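Gundham Teaching Notes
Practical skills > Liquids > Sheet 6

Colour mixing with test tubes, a rack and a small beaker

Prepared by Remedios Panganiban. Checked by Yoshinori Mizuno. Last revised 3 September 2008.

Purpose

This sheet covers pouring a coloured liquid from a test tube into a small beaker, and the handling of tubes between the rack, the cup and the beaker. All liquids are water with food colouring. No reagents are used. The same method applies to any later sheet in which a small volume is poured by tilting.
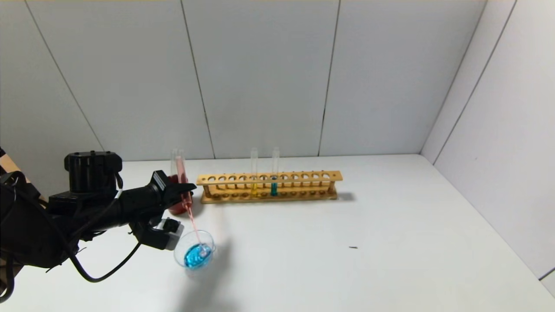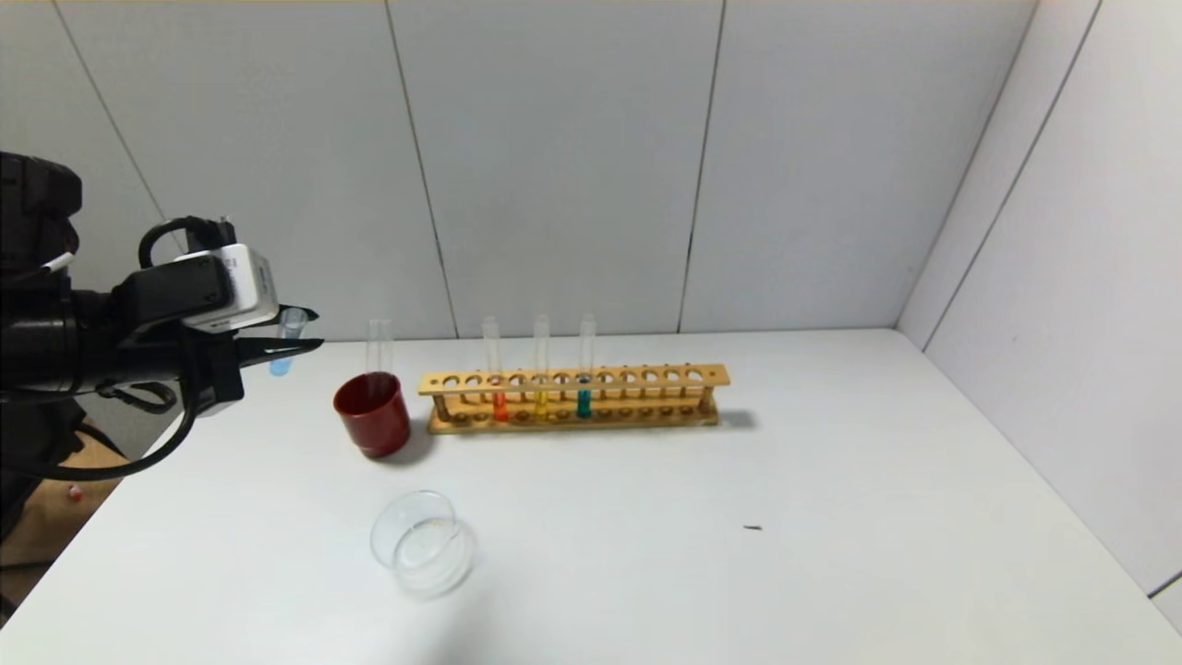 1. Equipment

Wooden test tube rack, single row of holes
Test tubes, glass, round-bottomed
Small beaker with a flared rim
Larger beaker for the red stock
Heavy cup, for holding a tube that is not in the rack
Food colouring: red, yellow, blue
Dropping pipette
Jug of tap water
White tray or white table surface
Paper towel

The Skistby rack and the older Estrella rack are interchangeable for this sheet. Check that the tubes pass through the upper bar without force and that the rounded end sits in the recess of the base bar. A tube that hangs by its lip and does not reach the recess is too short for the rack and should be exchanged.

A white surface is preferred. Pale colours are difficult to judge on wood or on the grey benches.

2. Preparing the colours

2.1 Fill the larger beaker with tap water to no more than half its height. Add red colouring until the liquid is dark. It will look brown-red in bulk and noticeably lighter in a tube or in a thin stream. Do not correct the colour on the basis of how it looks in the beaker.

2.2 Make up yellow and blue in the same way in any clean vessel. Smaller quantities are sufficient.

2.3 For teal, add yellow to blue one drop at a time. Two drops of yellow are often enough for a single tube. Stir between drops.

2.4 Stock colours keep for 4 days if covered. After that they are discarded down the sink with the tap running.

3. Filling the tubes

3.1 Place the empty tubes in the rack before filling. Do not fill a tube in the hand.

3.2 Transfer colour with the dropping pipette. Fill only the lower part of each tube. A tube filled above the middle will discharge suddenly when tilted, and the first surge normally misses the beaker.

3.3 Rinse the pipette between colours. Yellow shows contamination first, so it is filled first, followed by blue, then red.

3.4 Leave at least one hole free in the rack for returned tubes.

4. Positioning

4.1 Set the rack parallel to the edge of the table and towards the back. The working area is the clear strip in front of it.

4.2 Place the receiving beaker in this strip, clear of the rack, so that the hand does not pass over standing tubes during the pour.

4.3 Keep the stock beaker well away from the pouring hand. At Grustbridge it was at one time kept in front of the rack, and it was knocked over on most sessions.

4.4 An empty tube may be stood in the cup while the rack is being loaded. The cup must be heavier than the tube and wide enough at the base not to tip. Paper cups are not suitable.

5. Pouring

5.1 Put blue into the receiving beaker to cover the lower part. Allow it to settle.

5.2 Grip the tube containing red in its upper half and lift it vertically until the rounded end is clear of the top bar. Tilting too early will catch the tube in the hole.

5.3 Bring the mouth of the tube over the beaker. The lip should be above the rim and inside it, without touching the glass.

5.4 Tilt slowly. The liquid moves along the wall of the tube and collects behind the lip before it runs. Hold the angle at this point and let a thin stream form.

5.5 Observe the surface. Where the stream enters, a swirl spreads through the blue. It is easiest to see from above.

5.6 To stop, return the tube towards vertical in one movement. A slow return causes liquid to run down the outside of the tube. Touch the lip once against the inner wall of the beaker to remove the last drop.

5.7 Replace the tube in the rack, or in the cup if it is to be rinsed.

6. Recording

Note the starting colour, the colour added and the colour after stirring. Princess Layug's record sheet has a column for each. Colours are written in plain words; "dark purple" is acceptable, "nice purple" is not.

7. Faults

Liquid runs down the outside of the tube: the tilt was too slow at the start, or the lip is chipped. Inspect the lip.

Mixture turns brown at once: yellow is present in the red or the blue. Replace both.

Colour too pale to judge: the stock is weak. Add colouring to the stock, not to the tube.

Rack moves when a tube is lifted: place a damp paper towel under the base bar.

8. Clearing away

Empty the tubes, rinse twice and drain them upside down. Wipe the rack with a dry cloth. It should not be soaked, as the holes tighten when the wood swells. Report broken tubes to Danilo Enriquez. Replacements are ordered in April.

Next: Sheet 7, Layering with salt water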